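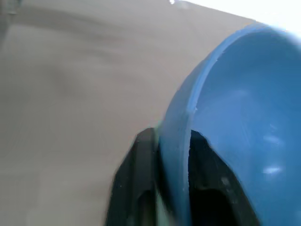
Trastevico, February

Kitchen & Table board > Plastic bowls, keep or bin?

pepperpot_7
Right, I need a ruling from you lot. I've got a blue plastic mixing bowl, sky blue, the sort with a thick rounded rim, and my other half wants it gone. The rim has picked up some little pale flecks and scuffs and he reckons that makes it unhygienic. The inside is still lovely and glossy though! It gets used for everything here, bread dough on a Saturday, salad, soaking beans, once for bathing the cat. Bin it or keep it?

gravyboat
Keep. Scuffs on the rim are nothing. What you want to worry about is deep scratches inside, where you've been at it with a knife or a hand blender. If the inside's glossy you're fine.

moss_and_marrow
I'm with your other half, sorry. I got rid of all my plastic bowls last year and went over to steel. They hold on to smells something awful. Mine stank of onion for 11 days after I made bhajis, and I tried everything.

gravyboat
Did you try leaving it outside in the sun? Bicarb paste overnight, rinse, then a day on the back step. Never fails for me.

moss_and_marrow
In February? What sun?

pepperpot_7
Ha, fair. It doesn't smell of anything, for what it's worth (and yes I have just been in the kitchen with my head in it). I do like a fat rim on a bowl, you can get hold of it properly when you're scraping batter out. My steel one has a thin edge and it digs into my fingers.

dumplingdad
Same here re the rim. I had a Vitari bowl with a lovely chunky lip and it went in the dishwasher on the hot wash and came out shaped like a crisp. Now I wash plastic by hand and that's that. Is yours dishwashered?

pepperpot_7
Top rack only, never had any bother. No idea what make it is, it came from Žukauskas, the hardware shop by the station, years ago. They had a stack of them by the till.

dumplingdad
Oh I miss that shop. Is the one on Veter Street still going?

pepperpot_7
Still going, but it's mostly paint now.

linseed
Can I put a word in for the cat. You bathed the cat in it and you make bread in it?? That's what I'd be telling your other half about, never mind the rim!

pepperpot_7
It was scrubbed afterwards! Twice! And he held the cat.

linseed
Hmm. I'd still demote it. Ours went under the sink for hand washing jumpers and I bought a new one for food. Everyone's happy.

gravyboat
Bit wasteful when there's nothing wrong with it. A scrub and boiling water over the top would do me.

moss_and_marrow
Please don't pour boiling water in an old plastic bowl. Hot from the tap and washing up liquid, fine, but not boiling.

gravyboat
Been doing it for years, but each to their own.

pepperpot_7
OK, he's read the thread and is now siding with linseed, so it may end up as the jumper bowl. I'm making one more batch of rolls in it first. Anyone know where does a blue one with a decent rim these days? Doesn't have to be posh.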